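Velto Software Working Group
Minutes of the meeting held Wednesday, March 25, 2020

Chair: Senyo Quansah. Present: the perception, planning and tools people, all on the call, with two joining late from Stoltton.

1. Opening and last minutes

Senyo thanked everybody for dialing in and for being so patient while the sound was sorted out. The last minutes were accepted with one fix: the planner release we talked about is called Brulach, and we had managed to spell it two different ways on the same page. Sorry about that!

2. Perception: cloth on the marble tabletop

This took up most of the hour, and happily so. The perception group walked us through the cloth segmentation work, which now runs on the wrist view alone. The old model was trained on plain tabletops and likes to follow the white veins in the marble pattern as if they were the edge of the fabric. Glare on the polished surface gives it trouble as well, and it has a habit of joining a separate fold of white material to the main sheet when a finger hides the space between them.

The new training set has 677 labeled views, and 14 of those were pulled for a second look after two labelers drew the outline differently. We spent a good while on the kind of view below, with the fingers open over the cloth and a soft gray shaded patch between the tips. Planning would dearly like to use a patch like that as a grasp hint, but perception asked them to hold off until we have a depth check, as shading by itself says very little about height.

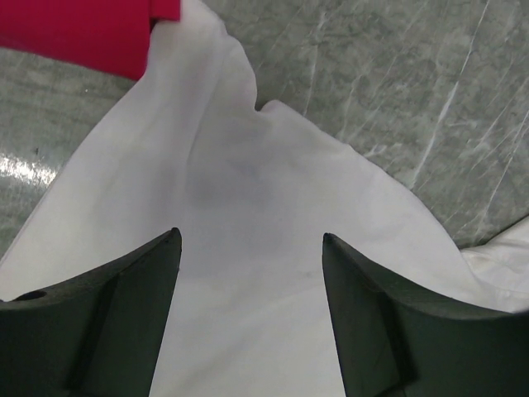 3. Planning: Brulach release

Brulach now waits up to 200 milliseconds for a fresh mask before it falls back to the previous one. There was a long and friendly back-and-forth over whether falling back is wise at all with soft materials, and we settled on keeping it, with a warning written to the log each time. Senyo asked that the warning be in plain words so that operators can read it too.

4. Tools: Alhassan log viewer

Alhassan slows down badly once a session goes past 2000 entries. The tools group has a fix in review that loads entries as you scroll, and they would be grateful for anyone's longest, ugliest logs to try it on. The request for a dark theme came up again and was moved, with much affection, to September.

5. Actions

Perception: relabel the disputed views and share the depth check proposal.
Planning: add the fallback warning to Brulach.
Tools: finish the Alhassan fix and post a test build.
Senyo: find us a call line that works from Stoltton.

The next meeting will be at the usual hour, by phone again.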